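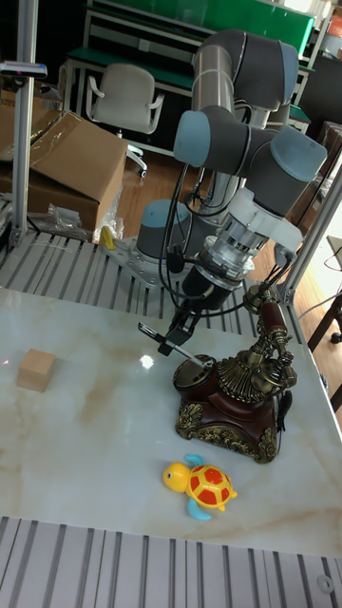 다이얼 검사 공정 자동화 검토 회의록

일자: 2025.12.02(화)
장소: 바라섹 본관 회의실
참석: 클라이드 드보락(생산기술), 온예카치 오카포르(검사반장), 로스코 틸먼(설비보전), 웬델 스트릭랜드(인사·안전), 라밀 얍(공정기술, 기록)
배포: 참석자 전원, 니에토 라인 조장

전회 조치사항 확인

검사봉 파지 높이 기준은 작업표준서 초안에 반영됨. 그리퍼 손가락 마모 점검표는 설비보전에서 작성 완료, 검사반 회람 중. 케이블 정리 건은 미완료. 틸먼은 손목부에서 베이스까지의 검은색 케이블이 여전히 느슨하게 늘어져 있어 고정 클립 위치를 다시 잡아야 한다고 보고함. 해당 건은 이월.

다이얼 회전 검사 진행 현황

대상은 앤티크형 회전 다이얼 전화기(암적갈색 본체, 금색 장식). 현행 수작업에서는 검사원이 손가락으로 다이얼을 돌려 복귀 상태와 걸림 여부를 판정한다. 자동화안은 로봇 암이 병렬 그리퍼로 가는 금속 봉을 잡고, 봉 끝으로 다이얼을 돌리는 방식이다. 수화기는 거치대에 올려둔 상태로 검사한다.

드보락 보고. 동작은 접근, 접촉, 회전, 이탈 순으로 나누어 프로그램하였음. 접근과 이탈은 안정적이나 접촉 구간의 티칭점 보정에 시간이 많이 든다. 전화기 안착 위치가 조금만 틀어져도 봉 끝이 금색 테두리에 닿을 수 있으므로 받침 지그가 필요하다. 스쿤더에 지그 견적을 요청한 상태이며 회신 대기 중.

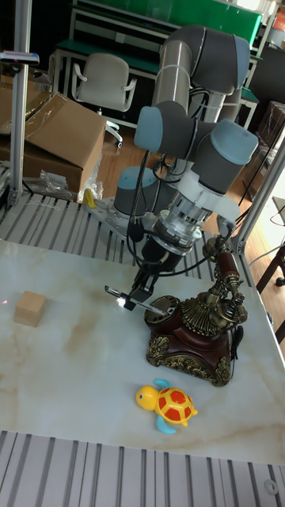 오카포르는 접촉 압력 기준이 문서에 없다는 점을 지적함. 수작업에서는 검사원이 감으로 힘을 조절해 왔고, 기준을 수치로 적어둔 적이 없다. 드보락은 숙련 검사원의 조작을 먼저 측정한 뒤 상한을 정하자고 제안. 오카포르 동의. 단, 측정에 참여하는 검사원의 결과를 개인별 평가에 쓰지 않는다는 조건을 회의록에 남길 것을 요청하였고, 스트릭랜드가 이를 수용함.

판정 권한에 대한 논의가 길어짐. 드보락 안은 로봇이 회전만 담당하고 합부 판정은 소프트웨어(플릴리아)가 복귀 시간으로 처리하는 것. 오카포르는 복귀 시간만으로는 걸림 소리와 중간 멈칫거림을 구분하지 못한다고 반대. 지난 7월 수작업 검사에서 보류된 제품의 사유란을 보면 대부분 소리와 관련된 기재라고 설명함. 드보락은 마이크 추가를 검토할 수 있으나 니에토 라인의 주변 소음이 커서 분리 측정이 가능한지 확인되지 않았다고 답변.

절충안으로, 시범 기간에는 플릴리아의 결과를 참고값으로만 표시하고 최종 판정은 검사원이 한다. 불일치 건은 별도 양식에 기록한다. 양식 항목은 제품 번호, 플릴리아 결과, 검사원 판정, 사유, 서명으로 한다.

인력 및 작업 변경

스트릭랜드 보고. 시범 대상은 검사원 2명이며, 나머지 인원은 기존 수작업을 유지한다. 시범 인원의 업무는 제품 투입·취출, 봉 상태 확인, 최종 판정, 불일치 기록으로 바뀐다. 직무등급과 수당은 시범 종료 시까지 변동 없음.

오카포르는 반원 면담 내용을 전달함. 반복 회전 작업이 줄어드는 것에는 이견이 없다. 손가락과 손목 통증을 호소해 온 인원은 빠른 적용을 원한다. 반면 설비가 멈췄을 때 대기 시간이 개인 실적에 잡히는지에 대한 질문이 가장 많았다. 스트릭랜드는 설비 정지 시간은 실적 산정에서 제외하겠다고 답변하고, 공지문 초안을 작성하기로 함.

교대 조정 건. 드보락은 로봇 셀을 야간에도 가동하는 안을 냈으나, 야간에는 판정 권한이 있는 검사원이 배치되지 않는다. 시범 기간에는 주간만 가동하는 것으로 정리. 야간 가동은 이번 안건에서 제외하고 다시 상정하려면 인사 측 검토서를 첨부할 것.

틸먼은 정지 후 재기동을 누가 하느냐를 정해야 한다고 발언. 현재는 설비보전만 재기동할 수 있어 호출 대기가 길다. 검사원에게 단순 정지 해제까지 허용하되, 봉이 다이얼에 닿은 상태에서 멈춘 경우에는 설비보전을 호출하는 것으로 합의. 이 구분은 셀 옆에 게시한다. 허용 범위 교육은 틸먼이 담당하고 이수자 명단은 스트릭랜드가 관리.
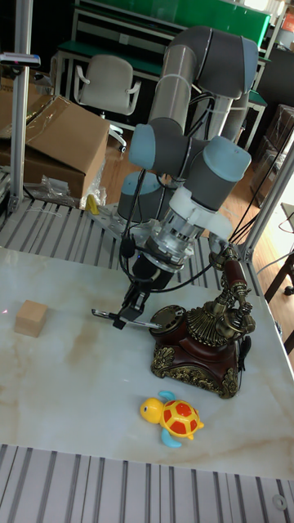 기록 및 정리: 라밀 얍, 바라섹 공정기술팀

봉 대기 자세

틸먼은 봉을 쥔 채 대기하는 자세의 위치를 표준서에 명시하자고 제안함. 봉 끝이 전화기 반대쪽을 향하게 하고, 취출하는 손의 동선과 겹치지 않게 하는 것이 요지. 드보락은 대기점을 추가하면 사이클이 늘어난다고 하였으나 안전 항목으로 우선 반영하기로 함. 제품을 꺼낼 때는 대기 자세 도달과 정지 표시를 모두 확인한 후 손을 넣는다.

상판 위 물품 배치에 대해서는 시범 개시 전에 배치도를 확정한다. 배치도에 없는 물품은 가동 전 점검 시 치운다. 점검자는 당일 투입 담당자.

시범 조건

기간은 3주. 목표 수량은 회전 2,000회로 하고, 수량 미달 시에도 기간은 연장하지 않는다. 금색 장식부에 긁힘이 발생하면 즉시 중지하고 오카포르와 드보락이 공동으로 원인을 확인한 뒤 재개한다. 재개 결정은 두 사람의 서명이 모두 있어야 유효하다. 적용 작업표준서 번호는 31번으로 하며, 기존 수작업 표준서는 폐기하지 않고 병행 유지한다.

결정 및 조치사항

접촉 압력 측정 계획서 작성: 드보락, 오카포르
불일치 기록 양식 배포: 얍
설비 정지 시간 실적 제외 공지문 초안: 스트릭랜드
재기동 허용 범위 게시물 및 교육: 틸먼
케이블 고정 클립 위치 재설정(이월): 틸먼
스쿤더 지그 견적 회신 확인: 드보락
대기 자세 표준서 반영 및 상판 배치도: 드보락, 얍

미결

마이크 추가 여부. 니에토 라인 소음 측정 결과가 나온 후 재논의.
시범 종료 후 직무등급 재검토 여부. 오카포르가 안건 유지를 요청하여 차기 회의로 넘김.

차기 회의는 지그 견적 회신 후 얍이 일정을 통지한다. 회의록 정정 요청은 배포본에 직접 표시하여 얍에게 회신할 것.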